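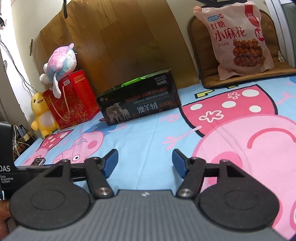
To: gruvell-users
Date: 2021-11-14
Subject: Re: [gruvell-users] gripper width drifts against wrist video after resample

> We pulled the March recordings through the new resample step and the
> gripper width no longer lines up with the wrist video. At the start of
> an episode it is fine. By the end the fingers are visibly closed in the
> video while the width channel still says half open. Policy training
> runs, but the model closes late on small things and pushes them along.
> Is this the clock issue from last year or something new? We are on the
> current Radow release with default settings. Bedroom set only, the
> kitchen set looks OK.

It's something new, and I think I have it.

I took 40 episodes from the bedroom set and replayed them with the raw timestamps next to the resampled ones. The raw data is fine. Width and video agree from first frame to last, as well as I can judge by eye. The drift only shows up after resample, and it grows in a straight line, so it is a rate problem and not a dropped packet.

Radow reads the video rate from the container header. The width channel has no header, so the rate comes from the session config. If the config has no rate, it used to take the median gap between samples. Since the last merge it takes the first gap and uses that for the whole episode. The first gap is often short, as the logger flushes its buffer when recording starts. The kitchen set has the rate written in the config, so it never hits that path.

To check whether you have it, run

radow inspect --channel width --gaps SESSION

and compare "first" with "median". If they differ by more than 2 ms, the resampled copy is bad. You don't need to record anything again. Put the rate in the session config, delete the resampled copy and run the step again. Deleting it matters. The cache key does not include the rate, so without that you get the old file back and it will look like the fix did nothing. I lost an evening to this.

I have a patch that goes back to the median and adds the rate to the cache key. It's on the width-rate branch. It passes the existing tests, but those all use synthetic channels with even spacing, which is how this got in. I'd like to add one real episode as a test file. A short one, 1000 samples or so, would be enough.

On the late closing, I would not put all of it down to the drift. I retrained on the corrected 40 and it got better but did not go away. Boxes and plush toys are fine. The trouble is with flat things lying directly on the bed, like the small shiny clip or key on the blue Peppa Pig sheet. Two things seem to be going on there.

First, the segmenter. The Flevton masks were trained on plain table tops, and on that sheet it returns the printed pigs as objects. The big one on the right gets a clean mask with a high score. The clip gets a mask in some frames and none in others. If you feed masks to the policy, it is being told that a pig is there to be grasped. I turned masks off for the bedroom set and trained on the wrist view alone, and that did better than any mask setting I tried. Raising the score threshold to 70 does not help. It drops the clip before it drops the pigs.

Second, contact height. With a bed the surface gives, so the fingertips can go below where the planner thinks the surface is. The planner in Rácz clamps the target to the fitted plane, and on a sheet that plane comes out a little high. Set plane_clamp to off for these sessions and let the recorded trajectory decide. I would not do that on a hard table.

So, in order:

1. Check the gaps.
2. Set the rate, clear the resampled copy, resample.
3. Train once with masks off before you touch anything else.
4. Try plane_clamp off if flat objects are still a problem.

Please do 2 and 3 as separate runs. If both change at once we won't know which one moved the numbers, and I'd like to know before I ask for the patch to be merged.

One question back. Did you cut the episodes before or after resample? If before, each piece will have its own first gap and the drift will be different in every piece. In that case go back to the uncut sessions, the tool can't tell from the pieces alone.

I can look at one of your sessions if you put it in the shared folder. Raw please, with the config file.

--
gruvell-users mailing list
To unsubscribe, send a message with "unsubscribe" in the subject line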